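Taming the Network Switch: Tips From a Cluttered Workbench

Posted by Osaze Ibrahim, 6 September 2026
Filed under: Home Office, Cables, Things I Should Have Labeled

Every house with more than one computer in it eventually grows a switch, and every switch grows a beard of cables. Ours lived behind a filing cabinet in Grinville for years, where it collected dust, two pen caps and a birthday card. In July I pulled the whole thing out and redid it on the table like a civilized person. What follows is what I learned, in the order I learned it, which was the wrong order.

Bring the switch to the table
You can re-plug a switch while lying on your side behind furniture with a flashlight in your teeth. I have done it. Your neck will send you a bill. Unplug the power, carry the switch to a table, and sort out which cable goes where in daylight.

Put something soft under it
Switches have metal corners and little feet that fall off. A scrap board wrapped in bubble wrap makes a fine work surface. It saves the tabletop, it keeps the switch from skating away when you push a plug in, and you can turn the whole board around without lifting anything. Tape the wrap on the underside. If you tape it on top you will spend the afternoon stuck to it.

Label before you unplug
Yes, before. A strip of masking tape and a pen will do. Fold the tape around the cable like a flag, a couple of inches back from the plug, and write on both sides. Write where the cable goes, too. "Blue one" was a label I used, and there were several blue ones.

Mark both ends. A label at one end tells you half of what you want to know, and it's always the half you could have guessed.

Colors help, up to a point
My friend Somtochukwu Osagie runs the network at a small print shop called Barrientos and swears by colored cables: one color for printers, another for desks, yellow for anything that will get her a phone call if it comes loose. I copied her system and ran out of yellow in a day. Pick colors you can buy again.

Seating a plug
Line it up square to the port and push straight in until it clicks. If there's no click, take it out and look at the tab. Don't lean on it. Most of the plugs I've ruined were ruined by confidence.

Hold the plug by its body, never by the cable. If the rubber boot has slid over the tab, slide it back first, or you'll be in there later with a butter knife, saying things.

Getting a plug out
Press the tab all the way down, then pull. If the ports are packed close and your fingers are the size of mine, work from one end of the row to the other so there's always an open spot beside you. A popsicle stick is good for pressing tabs. A screwdriver is good for breaking them.

Dust
Unplug the power first. Use a soft, dry paintbrush on the vents and around the ports, brushing outward. Skip the vacuum nozzle, and please don't blow on it. You're mostly adding lunch.

Slack
Leave enough cable to slide the switch forward and see the front of it. Coil the extra in loose loops about the size of a saucer and hold them with hook-and-loop strips. I bought a bag of 50 and have used 8, so if you live nearby, come and get some. Zip ties look tidier for one day and then you need to move something.

Before it goes back
Plug in the power while the switch is still on the table and check that each port you're using lights up. I skipped this step, put the filing cabinet back, and then got to move the filing cabinet again. It's heavier than it was in July.

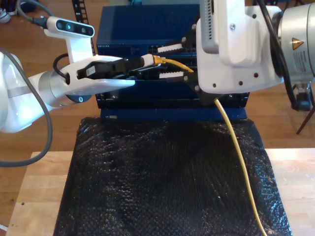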